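The Letters of Signora Testa

When my aunt died she left me a flat in Roltdale with three rooms, a balcony and a smell of camphor. My mother said I should sell it before the winter. I was thirty-four years old then and I had never owned anything bigger than a bicycle, so I said yes to everybody and sold nothing.

I moved in during February, when the river was brown and high. The bus from Grarkham stopped at the bottom of the hill and I carried my things up in four journeys. On the last journey a woman was standing in the entrance hall, in front of the letter boxes, with a small key in her hand. She looked at my box, which still had my aunt's name on it, and then at me.

'You are the niece,' she said. 'You walk like her. Heavy on the left.'

This was Vittoria Testa from the second floor. She was eighty or more, and very straight. She asked for my name and I told her, Kumudini Matubbar, and she repeated it slowly, twice, until it was right. Few people in my life have done this. Then she opened her own letter box, looked in, and closed it again. It was six o'clock in the evening and the post comes in the morning.

I learned later that she did this every day. She came down at nine, after the postman, and again at six, in case he had forgotten something and come back.

In the first weeks I worked on the flat. I took down the curtains, which fell to pieces in the bath. I found my aunt's account books, where she had written every expense from the day she arrived in the country. Bread, thread, a stamp. On one page there was only a sum, 2,644, with two lines under it and no word beside it. I looked at this page for a long time. My aunt sewed coats for a firm called Pratetti for most of her life, and this was perhaps the money for her journey home, which she never made. Or it was a debt. I put the book on the shelf by my bed and did not show it to my mother.

Signora Testa knocked on my door one evening with a plate of fried courgettes. She sat in my aunt's chair without asking, because it was her chair also, I understood, on Tuesdays.

'Your aunt wrote for me,' she said. 'My hands are no good now. She wrote and I spoke.'

'What did she write?'

'Letters, naturally.'

The letters were for her sister Marisa. They had quarrelled over their father's house when they were both young women, and Marisa had gone away, married a man named Zanetti, and did not give her address. Signora Testa had the address of a cousin, who was maybe dead. She wrote to Marisa Zanetti in care of this cousin, one letter every Tuesday, and no answer had come. The letters had not come back either, and she considered this a good sign.

So I became the one who wrote. I must explain that English is not my first language and it was not hers. She spoke in Italian when she was moved and in English when she was angry, and I put everything into an English which belonged to neither of us. She wanted to tell her sister about the price of lemons. She wanted to tell her that the priest in Grarkham had a new hip. She never mentioned the house. At the end she always said, 'Now write that I am well,' and I wrote it, and she signed with a V like a bird that a child draws.

'Does Marisa read English?' I asked her once.

'She will find someone,' said Signora Testa. 'I found someone.'

In spring her knees became bad and she could go down to the letter box only once a day. She gave up nine o'clock and kept six. I offered to look for her in the morning, before my work, and she thought about it for two days before she gave me the second key. It was tied on a piece of red wool. I wore it around my neck, under my blouse, and at nine minus ten minutes I stood in the cold hall and waited for Hagos Ambaye, our postman, to come up the hill.

He was a patient man. He put the electricity bills in their places and the advertisements in the basket, and then he turned his empty hands to me, without any words. One morning I asked him if a letter could travel to a dead person's address for years and not come back.

'It can,' he said. 'If somebody takes it in.'

I carried this sentence with me all day at my work, which was in the cellar of the town library, where we mended what the public had worn out. I glued spines. Kobe Dekker, at the other end of the same long room, looked after the old computers from the reading room, and he had a radio that played only songs with accordion. I liked the cellar. I could think there, and my hands knew what to do. 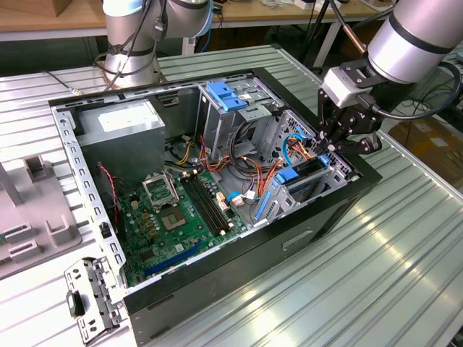 Kobe Dekker thought that I should tell her the truth, and he said so over our sandwiches. What truth, I asked him. That the sister was not reading, he said, that it was cruel to let an old woman pay for stamps year after year, and that if she were his grandmother he would sit down with her and hold her hand and say it. He was twenty-six and very kind, and both of his grandmothers were living.

I said that I did not know if the sister was reading or not.

'You know,' he said.

But I did not. I knew only that somebody took them in, or that a box somewhere was very full.

That evening I opened my aunt's account book again, at the last pages. She had written the stamps there too, each Tuesday, in a column of their own. She had paid for them herself. It had never come into my head to ask. Signora Testa gave me coins every week from a tobacco tin, exactly counted, and she must have given them to my aunt as well. I went to the kitchen and looked in the cupboards until I found them, in a soup pot with a lid, very heavy. My aunt had not spent one.

I did not know what to do with a pot of coins. I put it back. The following Tuesday I took Signora Testa's money as usual, and when she had gone down the stairs I dropped it into the pot, and it made a sound so loud that I was afraid she had heard.

In June she asked me to write something different. It was hot, and we had the balcony door open. Across the street somebody was beating a carpet. She did not begin with lemons.

'Write that I have sold the house,' she said.

I stopped with the pen. 'Which house?'

'Papa's. I sold it the year after she left. I told everybody that it stood empty and waited for her, but I sold it, to a dentist. I bought this flat with the money. Half was hers.' She looked at the carpet going up and down. 'Write it in good English. Better than usual.'

I wrote it. I made three copies before I was content. She listened to me reading it with her eyes closed, and then she asked me to take out the word 'unfortunately', so I took it out. At the end I waited for her to say that she was well. She did not say it. She made her bird and went home, and forgot her plate.

After this letter there were no more Tuesdays for some time. She said that she had a cold, and then that she was busy. But the light in the stairs still went on at six, and I heard her slow feet, and the small door of the box, open and closed.

The answer came in July. Hagos Ambaye did not turn his hands to me that morning. He held out a thin envelope with the address written in green ink, and he stayed in the hall, although he had the whole street before him. I did not need my key. I climbed to the second floor and she opened before I could knock.

There was one sheet, in Italian. She read it standing, and then again sitting down. I looked at the wall, where she had a calendar from a chemist's shop. I can still see it, with the cross she had made on Sun 20 July for a saint whose name I have forgotten.

'She knew about the dentist,' said Signora Testa finally. 'He wrote to her himself, all those years ago, to ask about the well.'

'And what else?'

'She says my English is terrible.'

She folded the sheet and put it in the pocket of her apron. She was breathing as if she had come up all the stairs from the river. I thought that she might cry, and I prepared myself for it, but she went into the kitchen and I heard the oil going into the pan.

'Tuesday,' she called to me. 'Bring the good pen. And tell your postman he can go, I can hear him down there.'

I went down to tell him. He was sitting on the lowest step with his bag between his feet, eating a peach.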